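The Long Way Around to a Summer of Music in Godport

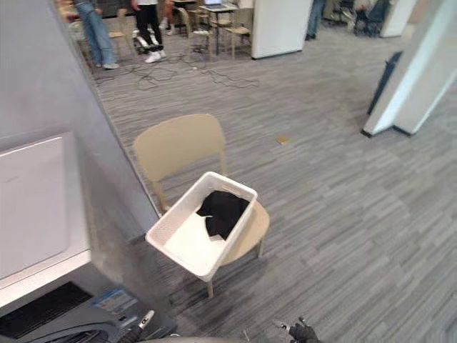
A laundry basket with a few things in it, resting on a chair.

May 11, 2008

Summer in Godport has a way of sneaking up on people. One evening you're still wearing a scarf to the bus stop, and the next somebody has propped open the door of the Plistden and you can hear a trombone from two blocks off (a good one, too!). The old dance hall on Stevens Street opens its season in June, and if the lineup is anything to go by, a lot of us are going to be short on sleep.

First up is the Stavros Grgić Quintet, back home after a winter of playing hotel lounges and, by Grgić's own account, eating far too many club sandwiches. He has been writing the whole time. The new pieces are slower than what his regulars are used to, with long stretches where the bass carries the tune and everyone else more or less stays out of its way.

"I'm 66 years old," he told me over coffee. "I used to play as if the building was closing in five minutes. I'd like to find out what happens if I don't."

The Plistden holds 500 if you count the balcony, and it tends to fill early, so don't dawdle over dinner.

A week later the hall goes to Jeanine Boersma, whose last record, "Tromier," got passed around town on homemade discs long before any shop carried it. She sings in a low, unhurried voice that makes you lean in, and she'll have Ka-ming Kan with her on piano. The two of them played here once before, on a night of such terrible rain that the audience ended up sitting on the edge of the stage, and people still bring it up at parties as though they'd been through a shipwreck together.

Then there's the free outdoor concert by the harbor, which drew 3,000 last year and ran out of lemonade before the second band. Geert Desmet, who books the acts, promises a proper brass band this time, a fiddle group from up the coast and dancing until the lights go off. Bring a blanket, and a sweater too, as that wind off the water doesn't care what month it is.

Tickets for both Plistden shows are on sale at the box office, afternoons from 2 until the music starts.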